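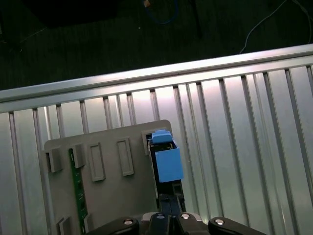
At the bench: the gripper at the blue part beside the grey plate.

Isholm has a rulebook for its robots now, and I've read the whole thing so you don't have to (though you might want to, it's only 26 pages and a good few of those are diagrams). The repair and reuse workshop out on the Zarnstead road put its new working rules up on its website in November, and as far as I know it's the first place round here to write down, in plain words, what a robot arm may and may not do when it's working on old electrical kit with people standing next to it.

I went over for the morning to see how it looks in practice, and I came away with cold feet, a page of scribbles and rather more opinions about clips than I had before.

First, the news bit. The rules are called the Bhutto code, after the building they were drafted in, and they come into force for every bench at Isholm straight away. Zaltumik, which supplies the software the arms run on, has signed up to them too and says it'll build the limits into its next update so that they can't be switched off at the bench. Two other workshops in the county have asked for copies. There's no law behind any of it, mind you. It's a voluntary code, and a workshop that breaks it loses nothing except the right to say it follows it. I'd have liked a bit more bite there, and I said so, and was told that's for next year's version.

So what does it say? The part everyone at Isholm wanted to talk about is the bit on plastic. Old computers are full of latches and carriers and little tabs that were made to be opened by a thumb, and a thumb knows when to stop. The code says the arm has to try the release the maker intended before it tries anything else, and it gets 2 goes. If the part hasn't come free after the second go, the arm backs off and a person has a look. No levering, no tugging a bit harder, no having a third try because you're sure it nearly went that time (I'd have failed this rule by lunchtime!).

Then there's power. Every machine that comes to a bench has to be unplugged and left for 600 seconds before the arm is allowed anywhere near it, and the power supply itself is off limits altogether. The arm doesn't open it, doesn't grip it and isn't to lean on it while reaching for something else. That last one got added after the first draft went round, and I gather there was quite a lot of email about it.

Hands are the other big one, and it's where I think the code is strongest. You can't really do this work with everyone shut out behind a cage, as somebody has to steady the case, or move a lead, or swap the thing over for the next one. What the code does is set a slow speed for any time a person is within reach, and it says one person at the bench, and only one, is in charge of the stop button. Their name goes on a card at the end of the bench. If they go for a cup of tea the card comes down and the arm stays still until somebody else puts theirs up. It sounds fussy written out like that, but it's the rule I'd pinch for my own shed.

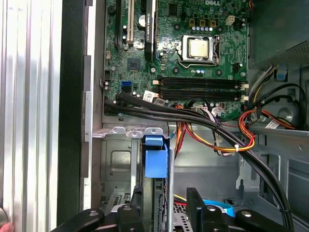

Cables get two pages all to themselves, and having peered into a fair few desktop towers in my time I'm not surprised. There's such a lot of it in there, data leads and power wires all going off in their own directions, and a gripper that's after a drive latch can easily catch something it never meant to touch. The code wants loose runs moved aside by hand before the arm starts, and it wants any cable with a label on it to keep that label, so whoever gets the machine next can still tell what's what. Pulling on wires to shift a part is banned outright. If a plug has to come out, it's the plug that gets held.

There's a short section on processors and memory as well, and it's stricter than I expected. Nothing on the main board is to be handled by the arm unless the job sheet names the part. "Have a go and see" isn't a job. I rather liked that, though I can imagine it slowing things down when there's a tower on the bench that doesn't match its paperwork, and I'm told plenty don't.

Now, the grumbles, because there are some. The record keeping is heavy. Every failed attempt gets logged with the part, the make of the machine and what the person did afterwards, and during the trial period that came to 282 entries. Someone has to read those. The idea is that they're shared between workshops so the same stubborn latch doesn't catch out three different benches, and I do see the sense in it, but a small place with one arm and a part-time bench hand is going to find it a slog. I'd also have liked something about noise. It's not loud exactly, but there's a whine, and you notice it when it stops.

The other thing that's missing is anything about training. The code says the person in charge of the stop button must be "competent", and then leaves it there. Competent how? An afternoon? A week? Isholm does its own sessions and they sound decent, but the next workshop along could hand somebody a leaflet and call it done. I asked, and the answer was that they couldn't agree on the wording in time and would sooner publish with a gap than sit on the rest. Fair enough, I suppose, but it's a big gap to leave next to a moving arm.

Still, I'd far rather have it than not. Most of what I've read on this subject was plainly written for car factories, with fences and floor markings and machines the size of a van, and it's no help at all if what you've got is a bench, a screwdriver and an old office computer. You can read this one over a sandwich and go back and change how you work that same afternoon.

Comments on the first version are open until the end of February, and you don't have to run a workshop to send one in. There's a form on the Isholm site and paper copies at the front desk. I've already sent mine, and it's mostly about the training section, with a line at the bottom about the whine.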